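Keeping the Old Ones Going: My Term Project on Second-Hand Computers in Poltwood

Oğuzhan Dursun
Community Studies, Project Report
Handed in 6 March 2018

How I ended up with this topic

My first idea was a project on skate parks, and I still think it would have been great, but two other people in the class had already put their names down for it. So I went home in a bit of a mood and tripped over the old family computer, which has been sitting in our hallway since before I started high school. Mum won't throw it out (the photos!) and Dad won't fix it (his back!), and I started wondering how many hallways in Poltwood have one of those. That was my topic sorted.

The question I wrote on my proposal was: what do people in my neighbourhood do with a computer when they've stopped using it, and why? Ms Zalewska made me take out a second question about the whole country, and she was right, I would still be writing it.

What I did

I made a one-page survey and took it door to door on the streets between the Michalski bakery and the oval. I wanted 50 finished surveys and I got 50, although the last few took me an entire wet afternoon and one very determined terrier. I also did two longer interviews. The first was with Lech Walczak, who runs the counter at Statano, the repair shop next to the post office. The second was with my neighbour Osvaldo Rezende, who has kept every computer he's ever bought and was thrilled to be asked about it.

The survey had tick boxes plus a blank space at the bottom for "anything else you'd like to say". I nearly left that space off to save paper and I'm so glad I didn't, it was the best part of the whole thing.

What people told me

The most common answer by a long way was "it's still in the house". Cupboards, garages, under the spare bed, one in a bathtub that doesn't get used. People weren't holding on to them for the money either. When I asked what they thought the machine was worth, most wrote "nothing" or drew a little zero with a sad face.

What they were worried about was what was on it. Tax returns, emails, baby photos, a half-written novel in one case. Quite a few people said they'd happily give the computer away tomorrow if they knew how to get their stuff off it first and be sure nobody else could read it. One lady wrote "I don't trust the delete button" in capital letters and underlined it.

The other big answer was that they didn't know where to take it. The council does have a drop-off, but it's out past the rail yards and hardly anyone I spoke to had heard of it. I hadn't either until I looked it up for this report.

Mr Walczak saw it from the other side. He told me people come in expecting to be talked into a new computer, and a lot of the time all theirs needs is more memory, a new drive, or a really good clean. He had a desktop on the bench that he said was full of cat hair, and I can confirm this because he showed me the bag. He likes the older office towers best, since the side comes off easily and you can reach everything without swearing. Laptops he was a lot less cheerful about. So many of them are glued together now that he says a flat battery can be enough to finish one off.

Mr Rezende's interview went for most of an evening and I only used a small piece of it, sorry Mr Rezende. His favourite is a beige thing he bought to do the books for his plumbing business, and it still starts up. He made me listen to it start up. He reckons people got out of the habit of fixing things when the prices came down, and he compared it to shoes, which I hadn't thought of. His dad had the same pair resoled for years, and I've never had a shoe resoled in my life.

Opening one up myself

I couldn't write all this and leave ours sitting in the hallway. My cousin Kacper Nowicki came over with his screwdrivers and we did it on the kitchen table with a tea towel underneath. I'd pictured something really complicated in there, and it's mostly air! A drive, a fan, some cables, and one big board that everything else plugs into. Once Kacper had named the parts for me I could pick out most of them again on my own.

We took the hard drive out, copied the photos onto a new external one, and I gave Mum a folder with 3943 pictures in it. She cried a bit and then asked why there were so many of the dog. The photos only took up a small corner of the old drive, so the rest of that computer had been sitting there doing nothing for years.

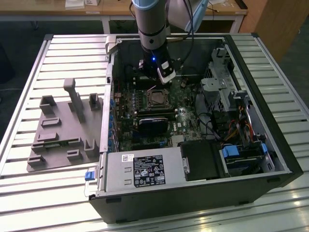

What I think should happen

My main suggestion is pretty small. The library already runs a help session for phones, and I'd love to see one for getting files off old computers, maybe starting in May when the hall is free again. You'd bring the tower, go home with your photos, and the machine could go on to someone who'd use it. I wrote to the library about it and they've said they'll talk it over.

I'd also like the council to put the drop-off on the fridge calendar they mail out. There's a whole square on there about leaf collection, so there's room.

What I'd do differently

I'd start the door knocking earlier in the term, for one. I also only surveyed people who were home in the afternoon, so I got plenty of retired people and hardly any shift workers, and my results lean that way. And I should have asked about phones. Nearly everybody brought up their drawer of dead phones without me saying a word, and I had no box for it on the sheet.

Thanks

To Mr Walczak and Mr Rezende for their time, to Kacper for the screwdrivers, to Ms Bożena Zalewska for the red pen, and to Mum for giving up the kitchen table. Our old computer has a new drive in it now and my little brother does his spelling on it.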